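Search this journal Search Advanced search

4.2 Do list prices tell us what buyers pay?

Much of the earlier work on camera and lens pricing takes the maker's list price as the thing to be explained. We have doubts about this. A list price is what a firm says it wants. It is easy to collect, it comes with a clear start and end, and it makes for tidy charts, but few buyers in our records paid it. Of the 1473 lens sales we logged from the four shops, the price on the till matched the list price in only 20 per cent of cases.

Katona has argued that this gap does not matter much, provided it stays steady over time. If shops always knock off the same share, then a rise in the list price should feed straight through to the buyer. The claim is neat, and we would like it to be true, as it would have saved us a good deal of work. The records do not bear it out. At Savar and Juhl the usual discount grew in the weeks after a rise and then shrank again. At Clesari it hardly moved. Plemier changed its bundles instead, adding a filter or a strap at the old price, and we found no fair way to put a value on a strap.

There is also the matter of used stock. Two of the shops sell second-hand lenses from the same shelf as new ones, and their staff told us that a buyer put off by a new price will often leave with a used copy. Such a buyer drops out of a study of new sales altogether. We suspect that some of the reported 'weak response' to price rises is no more than this – people moving sideways, out of the sample.

Imre Katona kindly shared his working files with us, and we were able to run his test again. Using his own cut-off of 60 days, we get a result close to his. With a cut-off of seven days the effect all but vanishes. He gives no grounds for picking one over the other, and we can think of none that would not also favour something in between. A finding that depends so heavily on where the window closes should be treated with care.

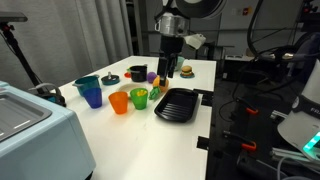 RETAIL AND PRICING

Figure 3. Tabletop with toy kitchen items and plastic cups.

We do not claim that list prices are useless. They may still serve as a rough guide to what a firm hopes for, and for bodies sold directly by the maker they may even be close to the mark. Our objection is to the habit of treating them as though a sale had taken place. Until more shops open their books, and we see little sign that they will, any estimate of how buyers respond to a quiet price rise rests on thin ground, our own included. Section 4.3 looks at the July sales, where the trouble is worse.

Related articles
Rebates and the timing of lens purchases
Second-hand camera shops and the problem of missing sales
What is a kit lens worth? Bundles and hidden discounts
Grey imports: a short review

Last updated: July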